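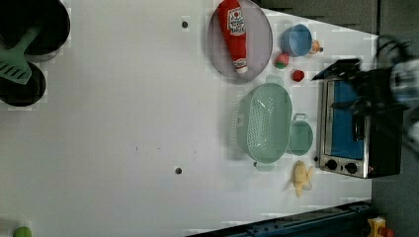 Ketchup, colander and a green spatula on the white table at the Fedau toy library.

Toy kitchen comes out of the cupboard for Fedau's under-fives
By Ingeborg Engelhardt
Apr 25, 2026

I'll admit I went along to the toy library in Fedau meaning to stay long enough to get a quote and drink a coffee, and I left well after lunch with a strong opinion on pretend ketchup. The library has put its play kitchen back on the lending list, and if you have a small person at home who likes to feed you invisible soup, you'll want to know about it!

The kitchen things have been packed away since December, when the library moved from the old post office into its new rooms on Goodwin Street. Books and puzzles went up first, then the trains (there would have been a riot otherwise), and the cooking sets sat in crates until somebody had time to sort them. That somebody was Dörte Meinecke, who runs the lending side and has spent the last few weeks matching lids to pans and throwing out anything with a crack in it.

"People kept asking for it," she told me. "Grandparents more than anyone. They've got a garage full of cars and diggers at home and they want something they can sit down to."

The library now has 2,334 toys on its books altogether, and the kitchen sets are going out as mixed bundles. You get something to cook in, something to serve on and a bit of food, and the bundles won't all be the same. I rather like that. My own two had a matching set from a catalogue and never once made anything except tea.

I had a good look at what was out on the white table and it's a cheerful lot. There's a black pot and a pan to go with it, a pale green spatula with slots in it, and a round plate in a greyish lavender that I would happily eat my own toast off. The ketchup is done up like a Heinz bottle, white label, tomato and all, and I'm told it is the first thing every child reaches for. My favourite was the colander, a big oval one in a soft green with rows of little holes. It looks as if it would do nicely for draining peas, toy or otherwise.

Mizanur Amarasinghe was in with his daughter to return a marble run and ended up staying for a chat about borrowing a bundle for her birthday. She's turning four and has asked for a café. "We did a shop last year and I was the customer for a fortnight," he said. "I don't mind. I'd like to sit down for this one, though."
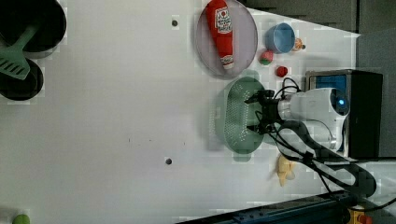 The fruit is lent out along with the pans, so a bundle might come with an apple or a banana, and Dörte asks that you check under the sofa before you bring it back. Small pieces are the ones that go missing. There's no fine for a lost tomato, but she does want to be told, so the next family isn't hunting for something that was never in the bag. Some of the pieces really are small, so do ask at the desk what's suitable if you've got a baby in the house who puts everything in their mouth.

Washing is the other thing. Warm water and a drop of washing-up liquid is plenty, dried with a tea towel, and please keep the plates and bowls out of the dishwasher. (I asked whether anyone had tried it. There was a pause.)

Borrowing works as it did at the post office. Membership is 30 euros a year for a family, a bundle can be kept for 4 weeks, and you can renew once as long as there's no one waiting. The money for the new shelves, all 200 metres of them if you believe Knut Böttcher, who put them up and is still complaining about his knees, came out of last summer's street sale. He has left one low shelf free by the window so the children can choose for themselves, and the kitchen bundles will live there in cloth bags.

If you've got play food at home that's no longer wanted, the library would be glad of it, especially vegetables. They're well off for fruit. Clean and unbroken, please, and leave it at the desk, not on the step, where it got rained on last time. Real saucepans aren't needed, kind as the offers have been.

The first bundles can be borrowed from next week during normal opening hours. I've put my name down for one with a colander in it. The grandchildren are coming to stay at the end of the month and I've been promised soup.

We use cookies to remember your settings and to count visits to our pages. By carrying on reading you agree to this. Accept all | Manage choices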